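About Grutow

Grutow makes plastic cups, bowls and plates for daily use in homes, schools, day care centers and staff kitchens. Cups are most of what we do. We started with one cup in one size, and that cup is still the one we sell most.

The company began in a rented unit behind a hardware store on Fehr Street. We had one used molding press, a drying rack and a table for packing. The first customer was a day care center that had tried paper cups, then steel ones, and wanted something a three-year-old could carry to the sink without help. We made them a small batch, they sent back a list of complaints, and we changed the mold. The second version had a thinner lip and a narrower base. The day care kept that one.

We now work from a larger building at the end of the same street. There are 52 of us, counting the people in the warehouse and the two drivers. Molding, trimming, inspection and packing are all done on site. The molds themselves are cut by a tool shop in Wimine, 9 miles away, and come back to that shop for repair when an edge wears down.

What we make

Our products are sold under the Flastis name. The line is short. It has a cup, a tall cup, a cereal bowl, a soup bowl, a side plate, a dinner plate and a pitcher with a lid. That makes 7 items, and we have kept it at that number for a long time. When customers ask for something new we look at whether one of the existing pieces would do the job. Usually it will. The pitcher was the last thing we added, after several schools told us they were pouring water from measuring jugs.

The Flastis cup has plain sides that taper toward the base. There is no handle and no printed pattern. Handles are the first part of a cup to break, and they take up room on a shelf. The taper lets the cups stack inside one another, and we leave enough of a gap between them that a stack comes apart with one hand. If you have ever had to twist two cups apart at breakfast, you will know why we spent most of a winter on this.

Colors

We offer the cup in blue, pink, yellow, gray and white. The blue leans toward teal and the pink is a soft rose. Both were picked by parents and kitchen staff from sample chips laid out on a lunch table, and both have been in the line since the second year. Many families buy one of each so that children know which cup is theirs. Schools tend to order a color per classroom, which helps when the cups come back from the dishwasher and need to be sorted. 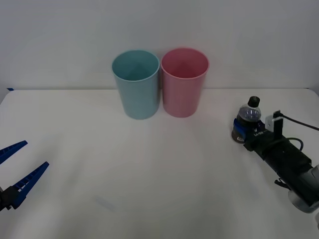
The cup in blue and pink.

Color goes all the way through the plastic. A scratch on the outside will show as a dull line but will not uncover a different color underneath. Shades can vary a little from batch to batch. If you are adding to a set and need a close match, send us the batch code from the bottom of the shipping carton and we will check what we have in the warehouse. We can't promise a match on older cups that have been through the dishwasher for years.

How we check our work

Every shift begins with a set of cups taken from the first run of each press. These are filled with water, left on a level table and looked at again before lunch. We check the rim by hand, running a finger around it to feel for flash, the thin bit of extra plastic that forms where the halves of a mold meet. A cup with flash goes into the regrind bin. So does one that rocks when it is set down.

Later in the day cups are pulled from packed cartons and checked again. We look at how they stand next to each other, whether the rims are even, and whether the inside is free of marks. Anyone on the floor can stop a press if something looks wrong, including people in their first week.

Trimmings and rejected cups are ground up and used for items that don't touch food. At present that means plant saucers and the dividers in our own shipping cartons. We don't put reground plastic in cups, bowls or plates.

Using and caring for the cups

The cups can go in the top rack of a dishwasher. Put them in upside down and leave a little space between them so the water reaches the inside. Dry them fully before stacking. Coffee, tomato juice and some berry drinks will leave a tint if they sit overnight, mostly in the lighter colors. A paste of baking soda and water takes off most of it.

They are not meant for the microwave or the stovetop. They are fine for warm drinks at the temperature you would serve to a child.

Buying from us

Households can order from the shop page or pick up at the front counter, which opens at 7 in the morning and closes at noon. The counter also has seconds. These are pieces with a small color streak or a mark on the side, sold at a lower price. What is on the seconds shelf changes all the time, and we do not hold pieces or list them online.

Schools, day care centers and offices can set up an account and order by the carton. Cartons hold a single color unless you ask for a mix. Please send school orders by the end of July if you need them for the start of classes. August is our busiest month and the presses are usually booked by then.

We also sell single replacements. If one cup from a set gets lost or cracked, you can buy one cup. Shipping for a single piece costs more than we would like, so people nearby often wait and come by the counter.

Where we are going

We are replacing the oldest of our presses this year. It is loud, and it uses more power than the two newer ones beside it. The packing area will be moved to the front of the building at the same time, closer to the loading door, which should shorten the walk for everyone who carries cartons. During the move some colors may be out of stock for a short time. The shop page shows what is ready to ship.

A smaller cup for toddlers has been requested often enough that we have asked the shop in Wimine for a trial mold. There is no date for it yet. If your day care center would like to try samples, write to us through the contact page and tell us the ages of the children and how the cups are washed.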